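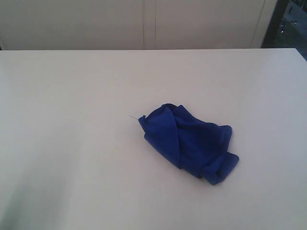
Fosby Language and Reading Circle
Minutes of the ordinary meeting, June

Present: Siham Khasawneh (chair), Lina Hattar, Hadi Hattar, Skye Innes, Afaf Yammine (minutes)
Apologies: none were received.

The meeting was opened by Siham at ten past six in the evening. She welcomed everybody and asked that we finish before eight, as the library closes its side door at this hour and last time two of us had to go out through the loading yard.

1. Minutes of the last meeting

The minutes were read. Skye asked for one correction. Under point 4 it was written that she "will pay for the new shelf". She said that she offered to find out what the shelf would cost, and this is a different thing. The correction was accepted and I apologise for the error. With this change the minutes were approved.

2. Matters arising

Hadi has written to the library about the heating in the upstairs room. He received an answer, but the answer speaks of the downstairs room. He will write again.

The lost box of dictionaries has been found. It was in Lina's car since the winter.

The sign for the door is ready, but the word "Circle" is printed smaller than the other words. It was discussed if we should send it back. Lina was of the opinion that no person will notice. Siham noticed it at once and so did Hadi. We decided to keep the sign.

3. Money

Lina presented the accounts. The balance at the end of last month was 3689 pounds. The income came mostly from the spring book sale and from members' fees. The largest payment was the rent for the room, and after this the printing of the reading list.

Hadi asked why the tea and biscuits are in the accounts under "stationery". Lina explained that the form from the bank has only few lines and that she chose the nearest. Hadi was not satisfied with this, and it was agreed that from the next quarter there will be a separate line for refreshments.

Lina also reminded us that the fee has been the same for a long time. She proposed to raise it a little for those who can afford it, and to leave it as it is for students and for persons without work. There was a long discussion. Skye was afraid that people will feel ashamed if they must say in which group they are. Afaf (myself) suggested that each member simply chooses one of two amounts on the form and does not give a reason. This was agreed by four votes, with Skye abstaining. Lina will prepare the form.

4. The translation evening

This was the main point of the meeting and took the most time.

As members will know, we want to hold an evening in the autumn where short texts are read in the original language and after that in English. Siham has so far received offers for Arabic, Romanian, Portuguese, Polish and Welsh. She would be glad to have also one text in a language of signs, and Skye will ask her former colleague who teaches it.

The question was the length. Siham proposed that no text should be longer than 1000 words in the English version. Hadi found this too long. He said he read one such text aloud at home with a clock and by the end of it even his own sister was looking at the window. Lina confirmed this. On the other side, I said that some stories cannot be cut without harm, and that a listener who does not understand the language needs some time to get used to its sound before it can give pleasure. After discussion it was agreed that the original may be read only in part — for example the opening page — and the English version in full, with 1000 words as the upper limit.

The order of the evening was also discussed. Siham wishes to begin with the Romanian text, which is a small memoir by Mrs Mihăilă about her school years. Mrs Mihăilă does not want to read herself, but she will be present and she agrees that Hadi reads the English. I would like to note here that the name must be printed with its correct letters. In the spring programme the two special signs had disappeared and she was too polite to say something. Skye, who makes the programme, promised to check this on paper and not only on the screen.

Three persons have asked if poems are allowed. They are allowed. It was asked if song lyrics are allowed. No decision was made, and Siham will find out about the rights.

Hadi raised the question of the questions. At the last evening the time for questions was used by one gentleman for a speech on spelling. It was agreed that questions will be taken in the break, in person, over tea.

5. The course software

Skye reported on her trial of the learning program Fluvent, which two of our conversation groups have used since the spring. The beginners like it, mainly for the listening exercises, which they can repeat at home as often as they want. The more advanced group likes it less. They say the sentences are correct but that they would never have an occasion to say them. One member has now learned to say "the veterinarian is behind the curtain" in three languages.

Skye recommends that we keep it for the beginners until the end of the year and stop it for the others. The small amount which is saved could go to new readers in large print. Siham asked if the older members can manage the registration. Skye said that she sat with each of them the first time and that the difficulty is always the password. She has made a sheet with instructions and she will bring copies.

The recommendation was accepted by all.

6. Book stock

I reported on the counting of the lending shelf. There are 93 books on the list, and of these only 2 could not be found. This is much better than last year. The first missing book is the green grammar with the broken back, which is perhaps no great loss. The second is the collection of letters which Mr Innes senior gave us, and I would ask all members kindly to look at home, also under beds and in travel bags.

It was agreed that books may from now be borrowed for six weeks and no longer for four. Many of our members read slowly because they read with a dictionary, and it is discouraging for them to give a book back before the last chapter.

Lina asked what we do with books that are offered to us in a language which none of us can read. At the moment there is a full bag of them in the cupboard. Hadi believes they are Finnish. Siham believes they are Estonian. They will be shown to the librarian.

7. Summer excursion

The excursion will go to Novinia, as most members voted for this on the paper list. The print museum there has agreed to a guided visit in the morning, in slow and clear English. In the afternoon everybody is free. Hadi has asked for a price for a small bus. He has received one offer and waits for the second.

Skye asked to choose a lunch place where one can sit outside but in the shade. Lina remembers a garden restaurant near the river, but she was there eight years ago and cannot say if it exists still. She will telephone.

Members who need help with walking should tell Hadi before the bus is ordered, so that he can ask for one with a low step.

8. Any other business

a) Siham has been invited to speak at the primary school about growing up with two languages. She would be thankful for small stories from members, above all funny ones. Hadi told one about the word "gift", which in German means poison, and a birthday card. It is too long for the minutes.

b) The noise from the choir practice on the floor above was mentioned again. We do not want to complain, as they sing well. Skye suggests that the grammar group changes its place with the reading group, who can better go downstairs. To be tried for one month.

c) Afaf will be travelling during the next meeting. Lina will take the minutes in my place.

d) A thank you was given to Hadi for the repair of the table lamp.

9. Next meeting

The next meeting takes place in the same room at six o'clock in the evening. The date will be put on the board by the entrance when the library has confirmed it. Points for the agenda should reach Siham one week before.

The meeting was closed at a quarter to eight.

Minutes taken by Afaf Yammine

To do before the next meeting
Hadi — second letter about the heating, bus offers for Novinia
Lina — fee form, line for refreshments, telephone the restaurant
Skye — programme for the translation evening, instruction sheets, ask about sign language
Siham — rights for song lyrics, bag of books to the librarian
Afaf — notice about the missing books and the new lending time

2 comments
Shared 3 times

Recent items
Reading list for the summer months
How to borrow from the lending shelf
Minutes of the ordinary meeting, May
Conversation groups: times and rooms
Call for texts: the translation evening
Thank you to all helpers of the spring book sale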